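Gripper faults on the Brunidum cell, part 2

The stall fault came back in June. The gripper reports closed, the controller waits for a force reading that never arrives, and after 50 cycles or so of clean running the arm stops mid-reach. The log gives one line: timeout, axis 7.

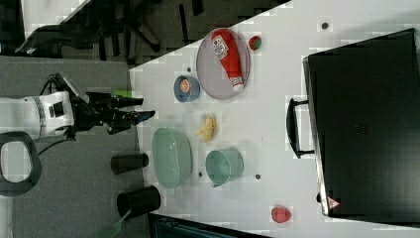
My first suspect was the Femetti driver board, which I had already swapped once. The replacement faulted the same way. Next was the cable. It loops down from the forearm toward the floor, and any pull on that loop goes straight into the connector. I clamped it and ran 1,000 open-close moves with no load. Two timeouts, both with the forearm rotated past 90 degrees.

Knobs are worse than toy fruit.

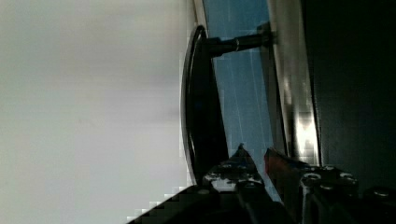 A timeout during a turn leaves the fingers holding with full current, and the Skendmont firmware does not drop torque until someone clears the fault by hand. I consider that a safety problem. For now I have cut the current limit by half and put a 2 second watchdog on the force channel. If it trips, the drive is disabled.

New connector is on order. Rotation stays under 90 until it is fitted.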